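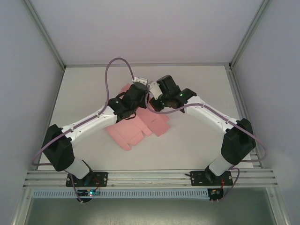
Unit 4: Corrugated Board and Folding Cartons

Course: Packaging Materials I
Instructor: Kálmán Bakos
Reading: Jondstead course pack, sections 4.1 to 4.6. Section 4.7 is optional.

4.1 Structure of the board

Corrugated board is a sandwich. A fluted paper, called the medium, is glued between flat sheets, called liners. Single-face board has one liner and one medium. Single-wall board has two liners with one medium between them. Double-wall board adds a second medium and a third liner.

The flutes act as a row of small arches. They keep the liners apart, and the distance between the liners gives the board most of its bending stiffness. Crush the flutes and the stiffness drops sharply, even when the paper itself is undamaged. This is the usual cause of weak boxes that look sound from outside.

Flute direction must be marked on every drawing you hand in. In a shipping box the flutes normally run vertically, parallel to the load from stacking. A blank laid out with the flutes running sideways will fold and close, but its stacking strength will be much lower. Mark the direction with a double-headed arrow.

4.2 Specifying weight

Basis weight is given in grams per square meter. For a single-wall board, add the weights of the two liners to the weight of the medium, and multiply the medium by its take-up factor first. The take-up factor is the length of flat paper needed to make a unit length of fluted paper. It depends on the flute profile and is always greater than 1.

The adhesive is left out of this sum unless the problem states otherwise. In the Brundby problem set it is given separately and must be added at the end.

4.3 Scores and folds

A score is a line pressed into the board so that it bends at a known place. A crease compresses the board without cutting it. A cut score goes partway through and weakens the liner. Perforations are cuts with gaps left between them.

Scores that run across the flutes tend to fold cleanly, as the flutes hold the line straight. Scores that run along the flutes can wander. The fold falls into the nearest valley, and the panel ends up wider or narrower than drawn. For this reason the tolerance on a parallel score is set wider.

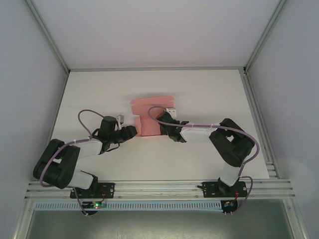 Figure 4.1. Thin pink panels with wavy upper edges.

A shaped edge, whether scalloped, wavy or notched, is made at the die-cutting stage. It has two costs. The cutting rule must be bent to the profile, which raises the price of the die, and the edge gives less contact area if anything is to be stacked on it. Shaped edges are suited to display trays and light retail cartons. Avoid them on any panel that carries load.

4.4 Allowances

Board has thickness, so the outside and inside dimensions of a box differ. Each 90-degree fold uses up material, and the blank has to be drawn larger to make up for it. The amount added per panel is the scoring allowance.

Worked problem. A tray needs an inside length of 252 mm and an inside width of 154 mm. The allowance for this board is 2 mm per panel. Find the score-to-score dimensions of the base.

Length: 252 + 2 = 254 mm
Width: 154 + 2 = 156 mm

State both sets of figures on the drawing and label them. Dimensions given with no label are read as inside dimensions in this course. Be careful with the Ikulel sample sheets, which use outside dimensions throughout.

4.5 Exposed edges

The cut edge of corrugated board shows its construction. Cut across the flutes and the wave is visible. Cut along them and the edge appears as a line between the liners. The two liners need not match. A common choice is a colored or coated paper outside and a plainer grade inside.

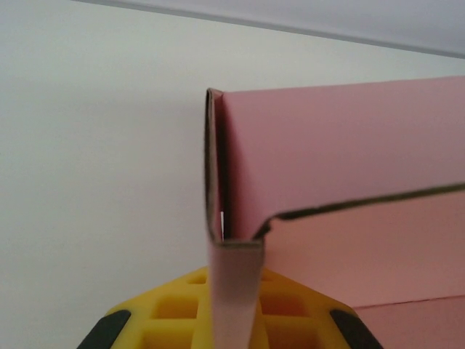
Figure 4.2. Upright flap with exposed corrugated edge; the inner side is paler than the outer face.

Raw edges take up moisture faster than the faces do. Keep test samples flat and off the floor, and condition them before any strength test. Results from unconditioned samples will not be graded.

4.6 Edge crush and box compression

The edge crush test loads a short strip of board on its edge, with the flutes vertical, until it fails. The result is a force per unit length. Box compression strength can be estimated from edge crush, board thickness and box perimeter. The estimate assumes a plain box with no hand holes or windows. For a box with openings, use the reduction table from the Kurtuluş handout — the one with the corrections to row 3.

Lab 4

Cut and score one tray to the dimensions in 4.4. Use single-wall board with a combined weight of 225 grams per square meter for the liners. Turn in the drawing with the tray. Lab coats are not needed, but cutting mats are.

Problems 4.1 through 4.9, odd numbers only. Due in February with the Unit 5 reading notes.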